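Wundaro is looking for home testers, new mesh router + the little plug-in extender that goes with it. Beta round starts in February. Need people in and near Milwood who work from home at least part of the week and are fed up with their wifi.

## What we need from you

- a home or small office with cable or fiber already working (no DSL this round, sorry)
- at least 13 devices that connect on a normal day. Phones, TVs, printers, doorbell, thermostat, all count
- somebody in the house who can log in to a router page and change a setting without calling us
- a spot where the signal drops. Basement, garage, back bedroom, whatever
- OK with a firmware update at 2 a.m. once in a while

You don't need to be an IT person. If you know where your modem is and which cable goes to the wall you're most of the way there.

## What you'd be doing

Swap your current router for ours, keep the old one in a drawer in case. Run it as your main connection for 45 days. Short log every evening – drops, slow spots, anything that needed a restart. Five minutes, less if it was a quiet day. Twice during the test we'll ask you to run a speed check in each room and send the numbers over.

Some homes will also get the VPN build. If your employer makes you use a VPN please say which kind on the form, last round we had trouble with a couple of them and want to see if the fix holds.
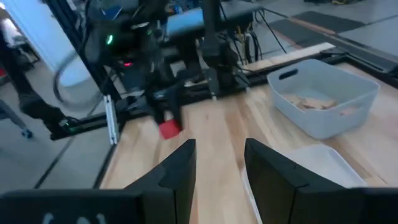
Setup help is by phone, weekdays 9 to 6. Kotton is handling the shipping and returns so the box will come from them, not from us. Don't throw out the box!! It has to go back in the same one if you drop out early.

## What you get

- you keep the router and the extender if you finish
- $45 gift card at the halfway point, another one at the end
- first look at the phone app, which is still pretty rough

No pay beyond that. It's a test, not a job, and you can quit any time, just tell us so we can send the unit to someone else.

## Privacy stuff

The beta firmware reports signal strength, channel, uptime, crash logs and how many devices are connected. It does not report sites you visit. Full list is in the agreement, please read it before you sign, and make sure everyone else in the house is ok with it too.

## Who can't join

Anyone who works for Wundaro, Kotton or Usmani (they make the antennas), or lives with someone who does. Renters are fine. If your internet provider won't let you use your own router then this one wont work for you – check first.

## How to apply

Fill in the tester form on the Wundaro site, beta section. Have handy: your provider, the speed you pay for, modem model, rough square footage, number of floors. A quick sketch of the floor plan helps alot but isn't required. One application per address.

We had more than 1,111 forms last time and couldn't answer all of them, so if you don't hear by the end of February assume you're on the wait list. Wait list people get asked first for the outdoor unit test.

Form closes at 5 p.m. on the last day of the month before the test.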